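Interpersonal Attraction and Relationships
Handout 8: First impressions, similarity and mate preferences
Lecturer: Radek Hájek
Issued 11/29/22

Read before the seminar. Section numbers follow the slides.

8.1 Terms

Attraction: a positive evaluation of another person, together with a wish to be near them. It is measured by self-report (rating scales), by behaviour (seating distance, replies to messages) or by choice (who is picked from a set). The three kinds of measure often disagree. State which one a study used before you quote its result.

Stated preference: what a person says they want in a partner.

Revealed preference: what can be inferred from the choices they make.

Matching: the tendency for partners to be alike on some trait. Matching in couples does not show that anyone prefers a similar partner. If everyone seeks the most desirable person available and is accepted or refused, pairs will still end up alike.

8.2 Proximity and exposure

People form ties with those they meet often. Repeated exposure to a neutral person tends to raise liking. Exposure to a person who is disliked from the start may lower it further. Proximity also sets the pool from which choices are made, so its effect is easily mistaken for taste.

8.3 Similarity

Distinguish actual from perceived similarity. Perceived similarity is the better predictor of liking in established couples, but the direction of cause is open: people who like each other come to assume that they agree.

8.4 Stated and revealed preferences

Set reading: Lukáč, the Flilico dating panel, chapter 3. Dalibor Lukáč asked 1,000 users of the Flilico service to rank 10 traits, then followed their choices over the month of November. Stated rankings differed between men and women. The difference in choices made after a meeting in person was much smaller.

Points to note:
Users were self-selected and had paid to join.
Ranking forces an order on traits that a user may value equally.
A profile shows some traits (age, height, face) at once and others (patience, humour) hardly at all. Choices made from profiles will favour the first group.

8.5 Time

Ratings of a partner's looks shift with acquaintance – most for those who have known each other as friends first. Agreement between raters is high among strangers and falls as a group becomes familiar.

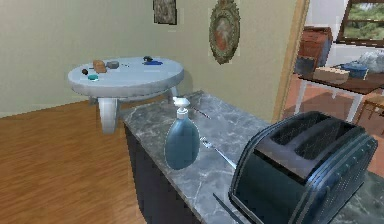 It follows that results from speed-dating studies should not be carried over to couples who met at work or through friends. Lukáč makes this error once, in his closing section. Find it and be ready to discuss it.

8.6 Seminar work

Write one page comparing a stated and a revealed measure of the same trait. Give the sample, the measure and one rival account of the result. The Vrettos scale is on the course page and may be used without permission.

Next handout: commitment and investment.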